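Make the Bed Again

I have made a bed 100 times in one month with a pair of plastic pincers, and I would like to say a word in favor of the boring way of teaching robots.

The fashionable way is bigger. Every September someone announces a collection so large that the number needs its own slide, and we all nod, and then the arm in the demo folds one towel very nicely and is defeated by the second. I used to work on the slides. At Mivov we had a counter in the hallway that ticked up each time an example was uploaded, and people would walk past it with coffee and feel that science was getting done. What the counter counted was files. A file in which a person picked up a sock, dropped it, swore and picked it up again was worth exactly as much as a file in which the sock went into the drawer.

My complaint is with the counter. It made us want easy files. If you pay people by the example, they will find the shortest example in the house and do it until dinner. One batch from our Castwood site had 384 recordings of a pillow being moved from the left side of a bed to the right side, and then, for variety, back. The learning system trained on it became a world authority on that pillow. Show it a cushion and it went to pieces.

The usual cure is to write a longer instruction sheet. I have written those too. The longest ran to 1054 words and told collectors how to approach a blanket, as if it were a horse. The results were beautifully uniform and nearly useless, which served me right. People doing housework do not approach anything. They lean over, tug a corner, see that the other side has come loose, and go around. The going around is what I want recorded - the fix, the second try, the moment when the plan changes because the cloth had its own ideas.

So pay by the hour. Let people work in ordinary bedrooms with ordinary clutter on the quilt, and let them be a little slow. Keep the fumbles, and mark them as fumbles. Ask the person who did the job to write the notes, while they still remember why they let go. At Nundener we tried this on a small budget and came home with 450 examples, a number so modest that I was asked whether a zero had fallen off. I would still trade Mivov's whole hallway for them.

The objection, and it's a fair one, is that hours are expensive and pillows are cheap. Yes. So is a cookbook with one recipe in it. Someone at Okafor told me over lunch that quantity washes out quality in the end, and perhaps with enough quantity it does, but I notice that the people who say this have rarely had to watch the recordings. I watch them. I watch them at double speed with a sandwich, and by the fortieth identical pillow I have stopped learning anything too. 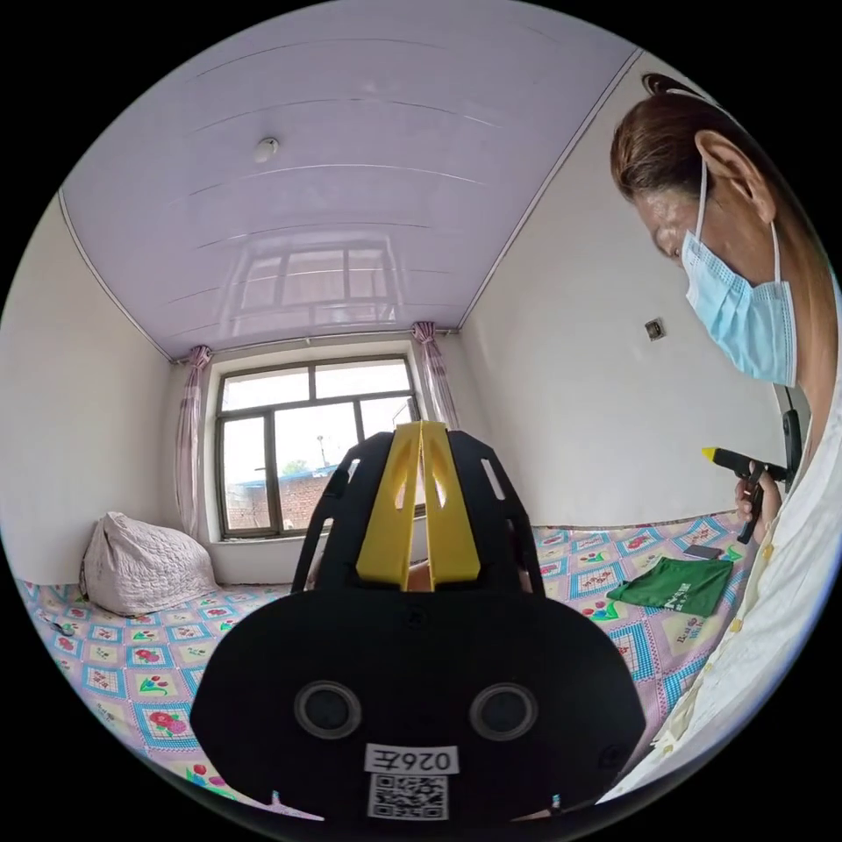

I'd also like the hallway counter taken down, or at least moved somewhere with worse coffee.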